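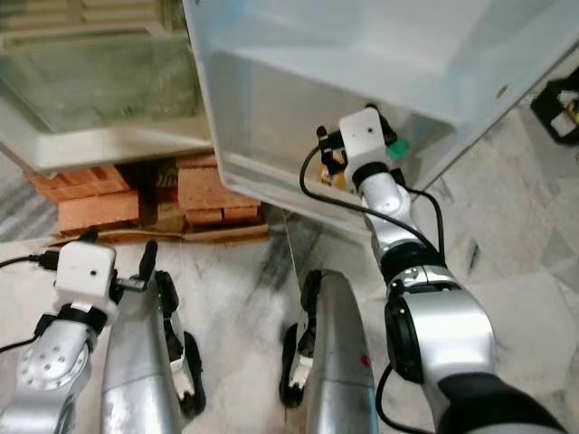
Page 6 of 152

Grout haze on marble tile, will it ever come off?
Posted 4th November in Floors and Walls

Christos Deligiannis
We had the kitchen floor in our Skustham rental regrouted and the tile now looks like someone breathed on it and left. I've mopped it four times. It dries cloudy every time. The installer says it's "character." He also charged me $135 for sealing, so I'd like the character removed before my in-laws come in December. Vinegar is under the sink and I'm getting ideas.

Themis Spanos
Put the vinegar back. Marble is mostly calcium carbonate and acid eats it, so you'd trade a cloudy floor for a dull one with rings. Same goes for lemon, and for any haze remover that doesn't say it's safe for natural stone. 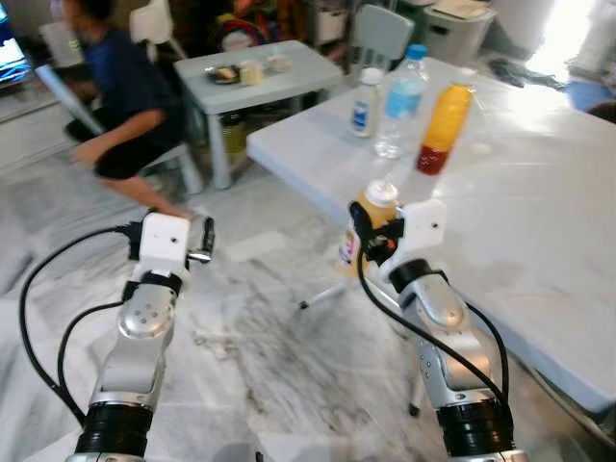

White table on gray-veined marble tile.

Start with a pH-neutral stone cleaner, warm water and a white nylon pad. Do one small patch in a corner, rinse it twice and buff it with a dry towel. Four moppings with the same bucket mostly move the haze to new neighborhoods.

If the patch still looks milky, ask what sealer he used. Too much sealer left to dry on the surface looks just like grout haze,

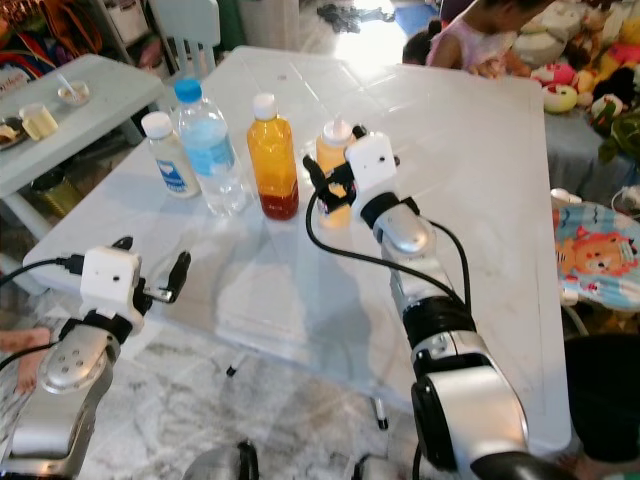 and no amount of stone soap will shift it. You'd need the sealer maker's own stripper, and then you'd be sealing again, preferably without the man who sells character.

Theodorakopoulos
had this in Prillen. used Trimine on it, smelled like a bus. bought a rug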